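The woman who sorts everything at Rosell

2026-06-18

I got to Rosell nine minutes early, which meant I caught the owner with a mouthful of toast and a drawer of loose buttons upended on a tea towel. She waved me in anyway. Rosell is a repair and mending shop, narrow as a train car, and if you have ever lost a screw from a pair of glasses or a hook from a favorite skirt, you would want to move in (I did, a little).

She asked me not to use her name, on the grounds that her mother still thinks she works in insurance. Fine by me! We sat down at the back and I asked how a person ends up with this many tiny things.

"You inherit one tin," she said. "Then people hear you have a tin."

The tin came from an aunt, and it's still on the shelf by the door, dented, full of snaps and collar stays. After that came jars, and the jars were a mistake. She was very firm about the jars.

"They look lovely in a window. But the piece you need is always at the bottom, so you pour the whole thing out, and then you're on the floor with a flashlight. I did that for two years."

These days it's compartment boxes, the kind with a hinged lid and little walls inside. She buys them from a supplier called Egger and gets quite heated if you suggest they're all the same. She pressed the lid of one down next to my ear so I could hear it click. A lid that doesn't click, she told me, is a lid that opens in your bag on the bus. She learned this with a box of glass beads from Vuvel, back in August, and the driver was very decent about it.

I wanted to know about the inventory, having heard a rumor that she'd done one. She had, over the winter, and she pulled out a school notebook to prove it. The last page said 3866, underlined, with a coffee ring over the second half.

"That was buttons only," she said. "I won't be doing it for beads."

So how does she decide what goes where? I was expecting color, and she made a face. Color is for shops that sell things, she said. She sorts by the job: everything for a coat in one box, everything for eyeglasses in another, and a third box for what she calls orphans, the bits that fell off something and might be claimed. The orphans get emptied out once a season. A few years ago a man came back for a cuff link after 14 months, and she's been unbearable about it ever since (her word).

We talked for a while about work surfaces, which I hadn't planned on, but she has opinions. Her old bench was dark walnut and she loved it and couldn't find a thing on it. Now she puts down something pale whenever she opens a box. An old sheet will do, or a piece of board. She also keeps the box toward the back and leaves the front clear for her hands - I have since tried this with my own sewing stuff and I'm annoyed at how much better it is.
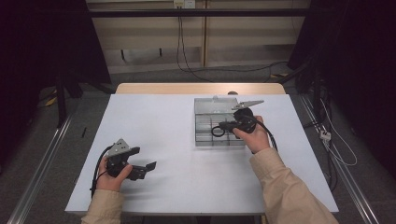
What should a beginner put in a box like this first?

"Whatever you were looking for last week. Start with the thing that made you swear, give it a compartment, and leave the rest empty until you need them."

She does leave them empty, too. I found that hard to look at, all that unused space, and she laughed at me. Her sister runs a bead stall called Drullolus and fills every last compartment, and the two of them have apparently argued about it over several holiday dinners.

Before I left I handed over my own problem, a cardigan missing one leather button. She went straight to the coat box, moved a few things with her fingertip, and came up with one that's a shade too dark. She says it will fade. I'm wearing it now, and the cardigan closes all the way up for the first time since I bought it.

Rosell is open mornings, and she'd like it known that she doesn't do zippers.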